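How to Budget for a Sorting Robot Without Fooling Yourself

Monday, January 15, 2024
By the Priler shop desk
Print this page | E-mail this page
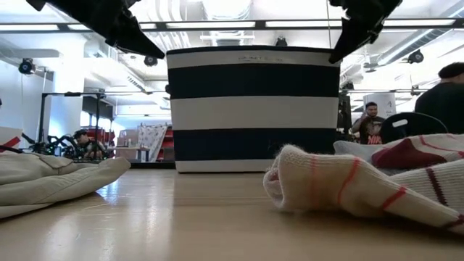 Gripper fingers over a striped fabric bin, with a sock and other cloth still on the table.

Every sales sheet for a laundry-handling arm starts with the arm. Start with the cloth. Soft goods are where quotes fall apart, and a vendor who demos with wooden blocks has told you very little.

1. Write down the job. List the items, the bin and the table you already own. Mail a box of your own worn socks to the vendor and ask for an uncut video.

2. Split the quote. Cemia priced its Katuvach arm to us at $3,256. The fingers were another $488, on a separate page. Ask whether mounts, cables and software are in or out. "Included" should be in writing.

3. Price the wear parts. We were told fingertips last "a good while." Get a number, then budget for half of it.

4. Count your own hours. Setup took us around 7 days against the one promised, and Major, our older unit, was no better. Put those hours in at full wages.

5. Hold back money. We keep 5 percent until the machine has run a full week on our items, at our table, with our people walking past it. Some vendors balk. Let them.

6. Set a quit date. Ours is the end of June. If the arm can't fill a bin by then with no one standing over it, it goes back, so check the return terms before you sign. Freight is usually on you.

Print this page | E-mail this page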